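Chevron floor in a rental bedroom, boards creaking and opening up every winter. Fill the gaps or leave them?

Posted by Ánh Đồng in Floors & Walls

Hi all, first time posting, long time lurker. We moved into our place in March and the bedroom has this chevron floor that I completely fell in love with at the viewing (I know, I know, you're supposed to look at the water pressure). It's pale, kind of tan and cream, and when the sun comes in it looks amazing.

Then the heating went on. Now there are gaps along the long seams, and next to the bed it creaks like an old ship every time I get up at night. The widest gap takes the edge of a credit card. My landlord says it's normal and the paperwork from the last owner says "Lestska, click, 14 mm" and that's all I've got. A guy at the hardware store sold me a tube of Zinholm filler and told me to just run it down every seam. I haven't opened it yet because my mother-in-law says I'll regret it.

So do I fill them? And is there anything I can do about the creak without pulling up the floor? I rent, so I can't go wild. Humidity in there is 35 percent according to the little meter on the windowsill, if that helps anybody.

3 replies

Lukian Zakharchenko
Your mother-in-law is right, take the tube back! If it's a click floor it's floating, meaning it isn't glued or nailed to what's underneath, and it needs to move. You put filler in the gaps in winter when the boards are at their smallest, then summer comes, everything swells up again and the filler gets squeezed out in crumbly little worms. I did precisely this in my hallway and spent two evenings on my knees picking it back out with a toothpick.

35 is on the dry side for wood. I'd get a humidifier going before you do anything else, aim for the mid 40s and give it 4 weeks. Don't judge it after one night. My gaps closed up most of the way just from that, and the creak got quieter too – not gone, but I stopped waking up the dog.

For the creak itself, pull off the baseboard on the side nearest the bed if your landlord's OK with it and check there's space between the boards and the wall. Mine were jammed tight against the plaster in one corner. I trimmed a sliver off with an oscillating tool and that was the end of that. Also look at what's sitting on the floor. A loaded wardrobe on one side and a heavy bed on the other will pin it down so it can't shift, and then it complains in the middle.

Oh, and no steam mop. Please. Damp microfiber, wrung out hard.

gravelpath
just put a rug on it

Sidero_Sam
Agree with Lukian on the filler, half agree on the rest. Before you touch the baseboards I'd try powdered graphite or plain talc. Sprinkle it along the seam that creaks, work it in with a soft brush, walk up and down a few times, wipe up the extra. It costs next to nothing and you can do it in a rental without asking anyone. Might last a few months, might last a week. Graphite is black, so on a pale floor go with talc.

Ours is a chevron too and the same sort of color. It's been down 3 years.
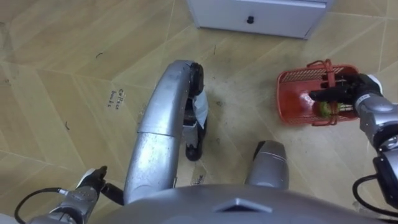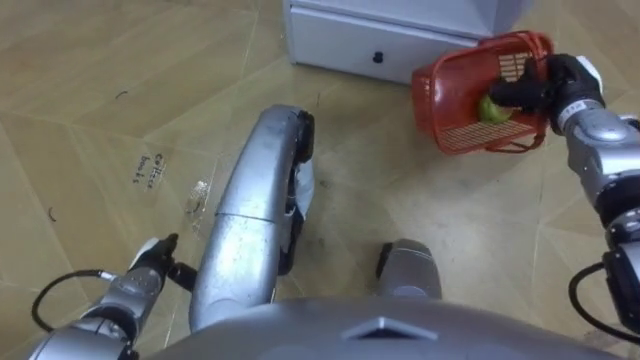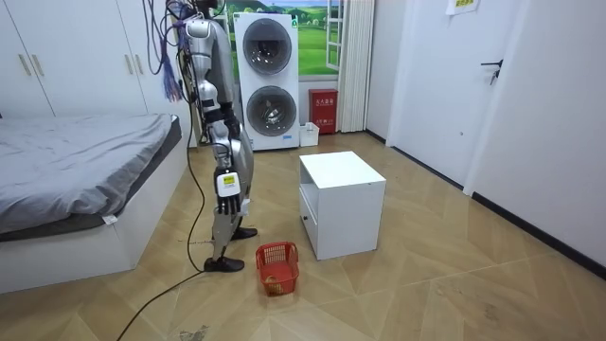 Our bedroom. The first one is the best for seeing the long diagonal seams and how the grain changes direction from panel to panel.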